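City's New Water Meters Promise Savings, but the Math Is Thin

Mar 5, 2019

Ormsby households will start getting wireless water meters in October, under a contract the city council approved with little debate. The supplier, Nuklow, says the devices will catch leaks early and bring bills down. How far down, and for whom, is harder to pin out of anyone.

The city's own summary puts the cost at $201 per meter, installed. It says the typical home will save $65 a year once leaks are found and fixed. That figure comes from a trial of 704 homes, run by Nuklow itself, and the summary doesn't say how many of those homes had a leak in the first place. A house with sound pipes would seem to save nothing at all, yet it will pay the same monthly charge as its neighbor with the dripping toilet.

Noeline Gilchrist, the city's utilities director, defended the numbers at last week's meeting. "We're confident in the trial," she said. "People will see the benefit on their bills." Asked whether the full results would be made public, she said the city was "looking at what can be shared."

Councilman Tomos Trevor cast one of the 2 votes against the deal. He says he asked three times for the trial data and got a brochure. "It was a nice brochure," he said. "It had a graph with no numbers up the side." 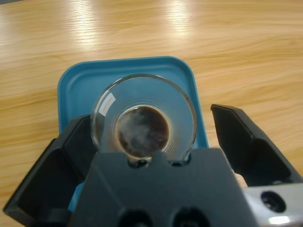

Will residents be able to keep their old meters?

Under the current plan, anyone may refuse the new one, but they will pay a fee for a meter reader to come by. The city hasn't set the fee. Gilchrist's office said it would be "modest" and announced before the first installations.

Then there is the matter of what the meters record. The old ones gave the city a single reading every quarter. The new ones send a reading every hour, which is enough to tell when a family gets up and when it goes on vacation. Nuklow says the readings are protected and will be used only for billing and leak alerts. The contract, a copy of which is on the city's website, also allows "service improvement," a phrase it never defines.

Rocío Rivadeneyra, who rents out four apartments on the east side, isn't against the idea. She lost a ceiling to a slow leak two winters ago and would have liked a warning. Her doubt is about who gets the alert. The account is in her name, but the tenants are the ones at home – and the sign-up form has room for one phone number.

The council passed over a rival bid from Odudix that cost more per meter but came with a longer warranty. Staff rated the two "broadly equal" on reliability. Their report gives no failure rates for either product.

A public information session will be held at the library before work begins. The date hasn't been announced. Written questions can be left at the utilities counter until then, though the city hasn't said whether the answers will be published.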